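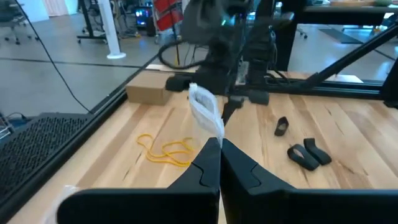
About Jilura

Jilura is a small packing and refill business in Flominham. We sort, bag and send out the little things that shops, schools and craft rooms run through every week: rubber bands, hair elastics, cord stoppers, paper fasteners, buttons, split rings. Most of it arrives here in bulk cartons and leaves in zip bags with a label on the front.

We began with 2 benches in the back of what had been the Bachmann shoe repair shop on Ludivov Street. The shop's old shelving is still in use in the stock room, and some of the shelves still have shoe sizes penciled on the edge. We took on the unit next door later and knocked through in June of that year, so the packing room now runs the full depth of the building.

What we pack

Rubber bands are the largest part of the work. They come by the carton in several widths and colors, and the thin yellow ones are the kind offices and florists ask for most. Thin bands tangle. They have to be pulled apart on the bench before anyone can tell what is in the pile, and a broken band is easy to miss in a knot of good ones.

Black elastics are packed separately. Hair salons and dance schools order them, and so do a few upholsterers who use them to bundle cord. Black bands from different cartons can look alike until they are lying flat next to each other, so we do not mix cartons on one bench.

We also pack small hardware for picture framers and a short list of sewing notions. The full list is on the Products page. If you need something that isn't on it, ask. We have taken on odd items before when the quantity made sense.

How the work is done

Every order is made up on a wooden bench. We tried steel tops for a while and went back. Bands skid on steel, and small black parts are hard to see on a dark surface. Pale wood shows up nearly everything. The tops get wiped down at the end of each day and oiled twice a year, and the marks in them are from ordinary use.

A packer works on one order at a time. The goods are spread out, checked for splits and strays, and put in the bag. Then the bag is pressed to let the air out, sealed along the top and held up so the corners can be looked at. Small things collect in the corners, and that is usually where a wrong color turns up. Anything left on the bench goes back to its own tub before the next order is opened.

Mixed bags — two sizes or two colors together — are made up by hand count. Single-item bags are made up by weight, with a hand count on the first bag of each run. If your bag is short, tell us the number on the label and we will send the difference.

The bags

We use clear and translucent zip bags in 14 sizes. They can be opened and closed many times, and a lot of our customers keep them in a drawer and refill them from a larger pack. The plastic creases in storage and the bags sometimes look a little wrinkled when they arrive. It does not affect the seal.

Customers in Flominham can bring empty bags back to the counter. Clean ones with a working zip are used again for our own stock samples, and the rest go to the film plastic collection. We don't reuse returned bags for orders.

Paper envelopes are available for most items at the same price. Please note it on the order form. Elastics keep better in plastic, away from light and dust, so for anything you plan to store over the winter we would suggest the bag.

Who we supply

Our regular customers include stationery shops, florists, market growers, salons and school offices. Over 26 of them are on a standing order, which means the same box goes out on the same day each month until they tell us to change it. There is no contract and no fee for stopping.

We sell to individuals too. The minimum is one bag. Postage on a single bag can cost more than what is in it, so people who live nearby generally pick up from the counter.

Visiting

The counter is at the front of the building, on the Ludivov Street side. It is open weekday mornings and early afternoons. The packing room is behind it and can be seen through the inside window. School groups are welcome by arrangement, in groups small enough to stand at the benches.

We will be open for the street fair on Sat 19 October, with a table of end-of-line colors sold by the scoop. Bring your own bag or jar if you have one.

Orders and questions can be sent through the Contact page or left at the counter. Orders received before noon are normally packed the next working day.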